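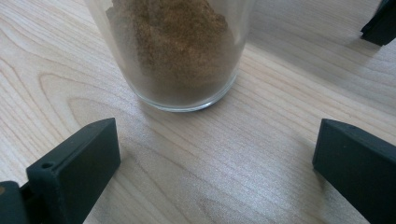
Chapter 7
Granular Targets and Transparent Containers

7.1 Why powders get their own chapter

The methods in Chapters 5 and 6 were developed for rigid objects. A block has a pose, the pose can be estimated, and a policy can be scored by how close the final pose comes to the goal. A powder has no pose. It has a surface, a volume, and a history of being pushed around, and two fillings of the same container with the same mass will rarely have the same surface. A glass of ground spice with its contents heaped against one wall is a different starting state from the same glass leveled, and a policy trained on only one of them tends to fail on the other.

Containers add a second problem. Clear glass returns poor depth readings, bends the view of whatever is inside it, and picks up reflections from the table and the lamps. The base is the worst part. A thick bottom rim shows up as a bright curved band that many edge detectors take for the edge of the contents.

This chapter describes how demonstrations are collected for such tasks with hand-held grippers, how the data are cleaned, and what results can be expected. The running case is the Brukar study, in which a person holding a gripper in each hand moved and emptied glasses of dry powder on a tabletop. The study is small by current standards, but its records are complete, and its failures were reported along with its successes.

After reading the chapter you should be able to set up a two-gripper collection session, label the fill state of a clear container from wrist views, and judge whether a reported success rate for pouring means anything.

7.2 The Brukar study in outline

The study was led by Poul Mikkelsen and used the Troven hand-held gripper, a two-finger tool with a wide-angle camera mounted behind the fingers. No robot was present during collection. Finger opening and camera motion were recorded, and the policy was later run on a pair of fixed arms carrying the same fingers and cameras. Keeping the fingers identical matters more than it may seem, for they occupy the lower corners of every image and the policy learns to use them as a reference for distance.

The full set holds 2,556 demonstrations. Of these, 700 were set aside for evaluation and never used in training. Each demonstration was divided into 5 phases:

1. Rest. Both grippers are held still with the fingers open. The container is in view of the camera and nothing is touched.

2. Approach. One gripper moves toward the container along the table while the other holds its position. The fingers stay open until the glass is between them.

3. Grasp. The fingers close on the wall of the glass below the surface of the powder, where the contents give a dark backing and the wall is easier to see.

4. Transfer. The glass is lifted and tilted over the receiving dish. Tilt is limited to 90 degrees from upright.

5. Release. The glass is set down, the fingers open, and the gripper backs away.

The rest phase was at first treated as waste and trimmed. It was put back after a pilot run in October, when it was found that the fill state could be labeled reliably only from views in which the glass was not moving. An annotator working from a rest view records three things: the side on which the powder stands highest, the direction in which it slopes, and whether the tabletop near the base is clean. In the view below, the annotator would enter "high left, sloping right, clean."

Two cautions apply to these labels. First, left and right are given in the camera's own view, so the same glass seen from the other gripper may carry the opposite label. Second, the top of the glass is often outside the view during rest. A label of "high left" describes the part of the powder that can be seen and makes no claim about how close the peak comes to the rim.
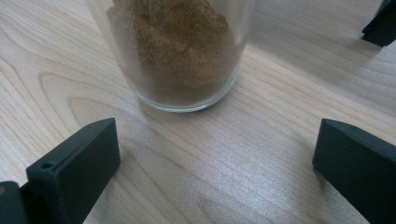 7.3 Notation

We write g for the finger opening, measured between the inner faces at the tips, and x for the pose of the camera relative to its pose at the first recorded step. A subscript L or R marks the gripper held in the left or right hand. The fill label is written f and takes its values from the Fudent scheme, which is listed in full in Appendix C.

An observation at step t is the pair of camera images together with both finger openings. The fill label is not part of the observation. It is used to sort the training data and to report results by starting state, and the policy never receives it.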